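Letters night at the kitchen table

Our neighborhood paper, the Gaete Courier, prints letters on any local subject, and most of ours get written at home. These are the household habits that keep the job manageable when several people are writing at once.
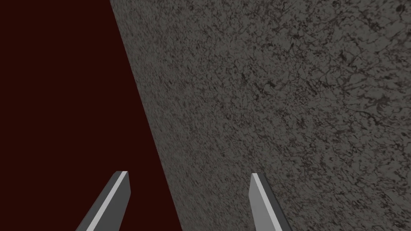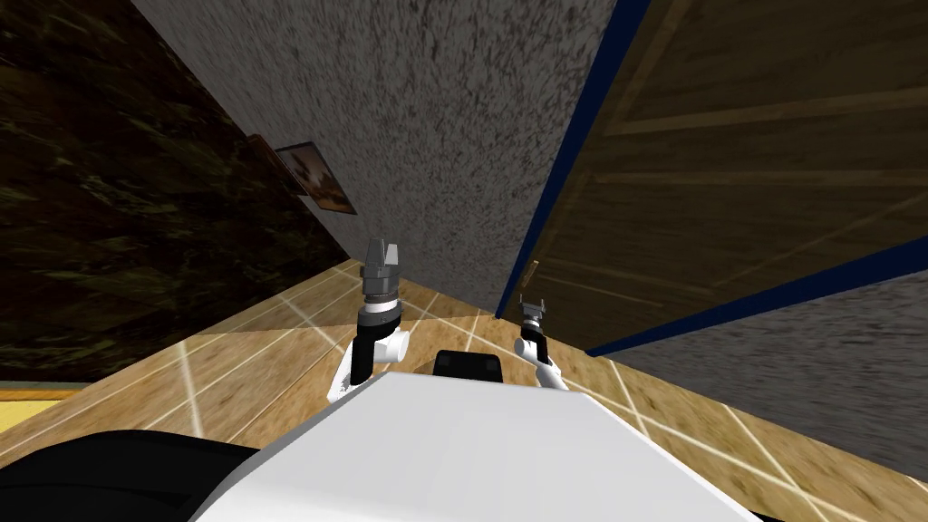
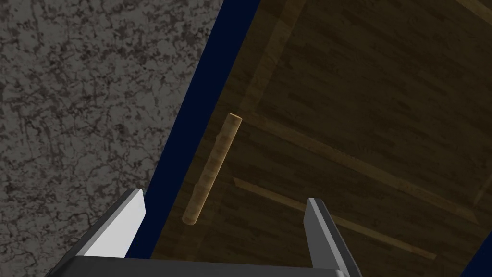
Mottled gray surface, first; speckled gray next to wood planks, third. Images: Kitis

Wipe the table and let it dry fully before any paper comes out. Newsprint picks up grease and moisture fast, and a damp clipping tears at the fold.

Keep food at one end. Antonina Sydorenko uses a strip of painter's tape as the border – cups on one side, paper on the other.

Put a clean dish towel under a laptop if the counter is stone. It stops the scraping and the keys don't rattle.

Clip the article you are answering and write the page number on it in pencil. Ink bleeds through newsprint.

Old baking sheets make good trays for drafts. We use 2, one for letters still being argued over and one for letters ready to send.

Read each letter out loud while the kettle heats. Anything you stumble on should be cut. The Courier takes up to 250 words, and a shorter letter usually gets in sooner.

Sign with your full name and a daytime phone number. Unsigned letters go straight in the bin at the Courier, even good ones.

If the subject is a painful one, leave the letter on the fridge overnight and read it again before breakfast. Damián Ojeda rewrote his about the Odar Street vigil that way, and the second version ran.

Store clippings flat in a shirt box, away from the stove and out of the sun. A sheet of plain white paper between pages slows the yellowing.

Letters are due by 9 on Tuesday morning.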